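April
Widad Nasrallah

Abla - progress note as promised, sorry it's late. Covers the Clodo planner and the perception side. Hardware is Yammine's report, not mine, so I've left it out apart from where it bites us.

Short version: planner is in, pose estimates much better than last time, shelf edge handling still not right. Spend on track.

Planner first. The old one treated every shelf as a solid box with a bit of padding, which was fine for picking off a table and useless for anything with a board overhead. The arm would either refuse the goal or come in from a silly angle. Now we model the boards and posts separately and the approach is searched per shelf, with the wrist roll left free until quite late. Planning time went up at first, then came back down once we cached the post geometry. Slides are the test item for this quarter because they are soft, nearly the same from both ends to a depth camera, and people put them down any old how.

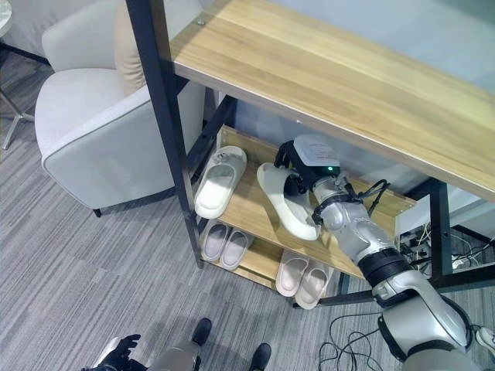

Grasp scoring was the other big job. We had been ranking candidates on gripper clearance alone and it kept choosing the toe, which flexes. Strap edge and side of sole now get a bonus, toe gets marked down. Weights are hand tuned, I know you wanted them learned, that is next. The training log has 2236 labelled grasps in it and over half are from the old gripper fingers so I don't want to fit anything to it until we've decided which to throw out. Grestitz have offered to relabel but quote was steep. Will send it separately.

Perception. Segmentation is solid on the white ones and on the pale pink and grey ones too, which suprised me given how little contrast there is against light wood. Main fix was exposure locking plus dropping the colour prior altogether. Left/right calls are still weak. When a slide is propped up with the sole facing out the estimator sometimes flips it end to end, and the planner then believes it and plans a perfectly good path to the wrong end. We've put in a check that compares the two hypotheses and asks for a second view if they score close. Costs time but better than a bad grasp.

Shelf edges. An item sticking out over the front of a board gets its support plane wrong - the fit takes points from the shelf underneath and the item comes out lower than it is.
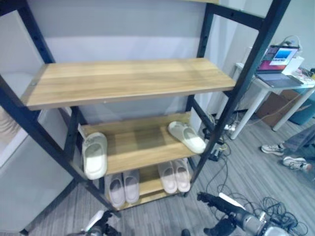

Tried 3 fixes. Clipping the cloud at the board front loses half the item. Fitting the board first and holding it fixed works but drifts if the head moves between views. Third is a per shelf height taken from the rack model, which is what's in the branch now. Good enough for this rack, wont carry over to one we haven't measured.

Tooling. Replay viewer from Nustel is installed and everyone is using it, so that money was well spent. You can scrub a run and see the planner's board model over the cloud, finding the flip bug took an afternoon. Logging still drops wrist frames when disk is busy. Ticket open.

Next 6 weeks
Learned grasp weights, once data is sorted
Edge fix that doesn't need a measured rack
Left/right classifier, small one, run after segmentation
Write up the planner interface so Yammine's lot can call it without asking me

Risks. I am short 2 people for the classifier work if the Grestitz secondment doesn't come through, need an answer from you on that before the end of the month please. Also the planner assumes the rack doesn't move. If it gets knocked we re-register by hand, takes a while, and we have no check that spots it.

Budget sheet to follow, waiting on one invoice from Nustel.

Widad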